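# How to Write a Listing Description for a House with Land
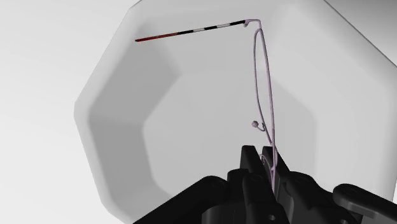

*A wire frame in a pale gray tray.*

This guide is for owners selling a house on a few acres without a full-service agent, and for new agents who have mostly handled homes in town. It covers the written description only. Pricing, disclosures and showings are separate jobs.

Last updated July 5, 2021.

## Before you write

Get your papers together first. You will need:

- the deed or the most recent survey
- the county tax card
- the septic permit and the last pumping receipt
- the well report, if there is a well
- dates and invoices for the roof, the heating and cooling, and the water heater
- any recorded easements

Check the acreage on the survey against the tax card. They often disagree by a little. Use the survey number and say in the listing that it comes from the survey. If you have no survey, write "per tax records."

Do the same with bedrooms. If the septic permit was issued for fewer bedrooms than the house now has, ask the county health office how the home may be advertised before you publish a number.

## Find your character limit

Most listing services cap the public remarks. The one we use, Setitel, allows 1000 characters including spaces. Write in a plain text editor that shows a running count, then paste. If you type straight into the form you may lose the draft when the page times out.

Keep a longer version of the same text for the flyer.

## Step 1: Write the first line

Search results show only the beginning of the description, so the first line should say what the property is and what someone could use it for. Bedrooms, baths and price already appear beside it. Do not spend the opening on them.

Weak:

> Welcome home to this beautiful must-see property!

Better:

> Brick ranch on 8 fenced acres with a two-stall barn, a pond and paved road frontage.

## Step 2: Describe the land

Buyers of small farms read this part closely. Put in as much of the following as applies:

1. How much is pasture and how much is woods
2. Type of fencing, and whether it is cross-fenced
3. Water at the barn or in the fields
4. Outbuildings with their sizes, and which ones have power
5. Road access, including any shared driveway
6. Zoning, using the county's own term

Do not write "horses allowed" or "can be subdivided" on the strength of what a neighbor does. Call the zoning office, write down who you spoke with, and keep the note in your file. Kuldeep Katiyar, who reviews our drafts, sends this item back more than any other.

## Step 3: Describe the house

Go in the order a visitor would walk it: entry, main living area, kitchen, main bedroom, other bedrooms, basement or bonus space. One sentence per area is enough. Name things a buyer can check, such as a gas range or a walk-in shower. "Updated kitchen" means little without a year and a list of what was replaced.

Give the age of the big systems in a single sentence near the end:

> Roof 2018, heat pump 2019, septic pumped in May.

## Step 4: Location

Use a drive time to one or two places people know, and drive it yourself at a normal hour. "30 minutes to the hospital" is useful. "Close to everything" is not. Leave out remarks about who lives nearby or what kind of family would like the home. Fair housing rules apply to owners' ads too.

## Step 5: Cut and check

Read the draft aloud. Take out exclamation points, words in all capitals, and anything the listing form already shows. Spell out abbreviations unless you are over the limit.

Then have someone who has never seen the property read it and tell you what they think is there. When Poonam Kandpal listed the Plarnonlow Road place, her reader came away believing the pond was on the neighbor's side of the fence. Moving one phrase fixed it.

## After it goes live

Open the public page on a phone and check that the text is complete. Some sites drop line breaks, so a tidy list can turn into one long sentence. If a fact changes, edit the listing the same day and save the old version with the date you replaced it.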